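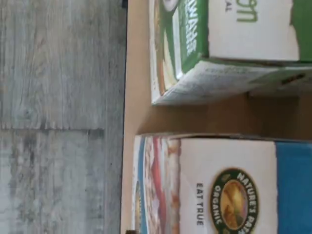 Two cereal boxes side by side, the plain old grocery kind.

Okorari opens its January shelf trials to small grocers

15 December 2022

I get asked one thing at every family dinner: can the robot put the groceries away yet? I run Okorari, so I ought to have a good answer, and mine is still "some of them, slowly." Today we're sharing our first set of shelf results, and announcing that Jidaveck, our stocking program, will take on 2 small stores in January (we're so excited, and a bit nervous!).

Boxes are what we started with, and boxes are harder than you'd think. They lean, they dent, and two flavors from one brand can look like twins until you get to the front panel. 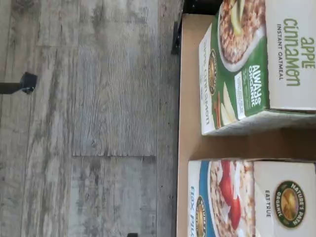
Nature's Path instant oatmeal in a cardboard tray, apple cinnamon next to flax plus.

Over the fall we logged 3108 box moves with our friends at Muvasside, who write the grasp planning software. People stepped in on 244 of them. Mostly that meant straightening a box or backing the arm out of a tight row. A teenager on a summer job would beat us on speed any day of the week, and I'd rather say so in a press release than have a store owner find out.
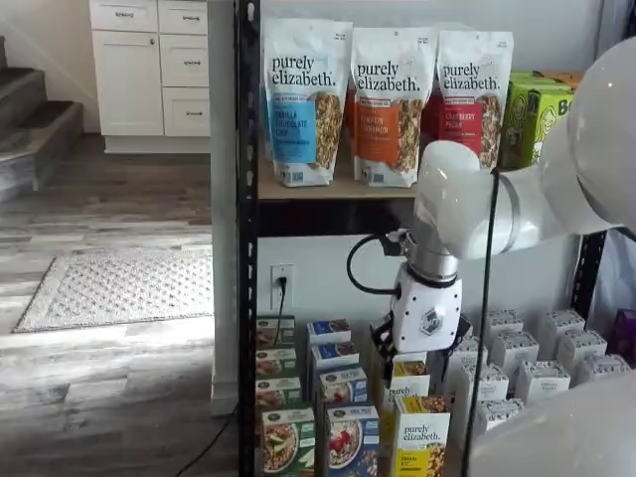 The arm at a lower shelf, fingers at the top of a yellow purely elizabeth. box, granola pouches above.

So what's ready? Facing up boxed goods, yes, with a person nearby. Soft pouches, not yet. Dishes and laundry, please ask me again in 5 years.

Skoryk is handling sign-ups for the store trials. If you own a corner grocery and don't mind a slow helper, write to them and tell us which aisle drives you crazy.

About Okorari: we build stocking arms for small shops and home pantries.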